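4.2 Fitting the liner and closing the lid

Read this section before the first use of your Tokarz 2000 push-button bin, and again if the lid stops catching.

1. Press the button on the front of the rim and let the lid rise by itself. Do not pull it up by hand.

2. Wash the inside with warm water and a little dish soap. Dry it fully with a cloth.

3. Open out a Zuro liner, part no. 388, and push it down to the bottom of the bin.

4. Fold the top of the liner over the mouth. Leave the two hinges clear.

Note: Other liners can be used if they are wide enough to fold over without tearing.

5. Smooth out the folds near the button. Loose plastic in the slot will keep the latch from catching. 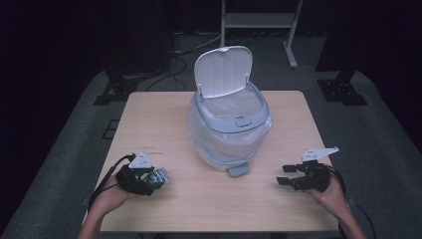

6. Lower the lid with a flat hand until it clicks. Open and close it 2 times to check the catch.

Caution: Never put ash, hot coals or lit cigarettes in the bin. Keep fingers away from the hinges while the lid is moving.

If the lid does not stay down, take the liner out and try again with the bin empty. If it still pops up, wipe the latch tab with a damp cloth — no oil or grease — and let it dry.

Replacement lids are sold under part no. 1628. See section 5 for how to take off the old one.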